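Handling Printed Matter on a Shared Lab Bench: Flattening, Sorting and Storing Product Brochures

Project report, Workshop Methods course
Group members: Mei Baptiste, Noboru Koyama, Duyên Thân
Supervisor: Sinan Akgül
Submitted 07/03/2019

1. Background

The Grorside teaching lab keeps its product literature in one open crate next to the parts cabinet. The crate holds supplier catalogs, folded data sheets and glossy brochures, most of them for small vehicle platforms. Students take sheets out when choosing a chassis and put them back in whatever order suits them. Many sheets have been rolled or bent for so long that they no longer lie flat.

The task given to our group was limited to the paper. We were asked to sort the crate, find a way to make curled sheets readable on a bench, and propose a storage method that fits in the existing cabinet. Choice of vehicle platform was outside the task.

2. Material

The crate contained 302 sheets. We divided them by paper type before doing anything else, as coated and uncoated paper do not behave the same way under a weight.

Coated (glossy) brochure pages were the main problem. They reflect the ceiling lights, and a curved page puts a bright band across the text that moves when the reader moves. Uncoated data sheets curl too, but they can be read in any light. Folded sheets were treated as a separate group and opened before sorting.

Of the coated pages, 39 were bent enough that a table on the page could not be read from a seated position without holding the paper down.

3. Method

3.1 Sorting

Each sheet was given a penciled code on the back: a letter for the paper type and a letter for the subject. Subjects were vehicles, motors, sensors, power and other. Pages that showed several models were filed by the first model named in the specifications table. Where there was no table, we used the largest product photo.

Several brochures are in Chinese only. Duyên Thân prepared an index card for each of these with the model names in English. The term 麦轮版 was entered as "mecanum-wheel version" on all cards so that a search for either term leads to the same folder.

3.2 Flattening

Three methods were compared on bent coated pages.

Method A: the page is held at one point with a fingertip while it is read.
Method B: the page is laid under a clear acrylic sheet.
Method C: the page is stored for 7 days between two flat boards with a weight on top, then read without support.

For each method we noted whether the smallest row of the table could be read from one end to the other, and whether the surface of the page was marked afterward. The same bench and the same overhead lights were used in every trial. Window blinds were kept closed.

4. Results

Method A was the fastest and the least reliable. A single pressure point flattens a small area and leaves the rest of the page free to bow. On pages with a wide table, the rows follow the curve of the paper, and the eye tends to slip from one row to the next. Two points of pressure at opposite corners gave a better result but left no hand free for writing.

Method B gave readable text on every page tried. The acrylic adds a reflection of its own, which can be reduced by moving the sheet toward the edge of the bench. It scratches easily and should be kept in a sleeve.

Method C worked on most pages. Of the bent pages, 8 returned to a visible curve within an hour of being taken out. These were all heavier stock. No marks were found on the printed side. One page picked up a faint line on the back from the edge of a board that had not been sanded.

5. Storage

We propose hanging folders for uncoated sheets and a flat drawer for coated pages. The drawer under the Olszewski press is the right depth and is currently used for scrap cardboard. Coated pages should go in printed side down, with the heavier stock at the bottom of the stack. The index cards stay on top of the cabinet in a box labeled by subject letter.

Rolled storage should stop. Rubber bands should not be used on coated paper.

6. Limitations

The trials were done in July, with the lab air conditioning running. We did not measure humidity, and paper may respond differently in winter. Reading was judged by the three group members only. The time needed to return a page to its correct place was not recorded.

7. Remaining work

The folded sheets still have to be coded. The drawer needs a divider between vehicles and motors. Noboru Koyama will hand over the index box and the spare cards to the next group.

Appendix A 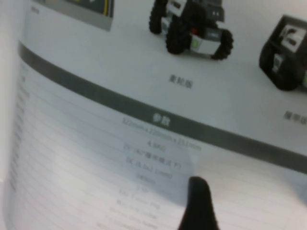 Figure A1. Bowed glossy brochure page with vehicle photos and specifications table, pressed at a single point.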